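## 4. Load the kitchen and home the arm

Okay, you've got the simulator installed and Natnael Wolde has added you to the club folder. Now for the part I like best!

1. Open Dreditz and pick the **Haletti** kitchen from the list. It's a big file (1,565 objects, mostly tiles), so give it a minute on the older laptops.
2. Press **Home**. Wait for the joint numbers to stop changing before you touch anything else.
3. Set the speed slider to 4. I know, I know - it's slow. Leave it there for your first runs.

> **Note:** If the arm spawns halfway through the drawers, hit **Reset Scene** and home it again.

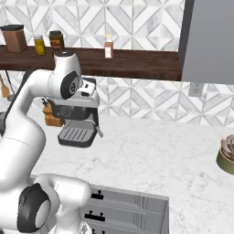

4. Switch to **Jog** mode and nudge the wrist a little at a time. I like to zoom the view in first so I can judge the gap to the espresso machine.
5. When you're happy with the pose, save it as `coffee_start` plus your initials (mine is `coffee_start_ia`).

> **Caution:** Don't save over pose 139. That's our competition start pose, and it took me a whole evening in March to get it back.

Stuck? Post your log in the team channel and tag me - Ibsa Alemayehu.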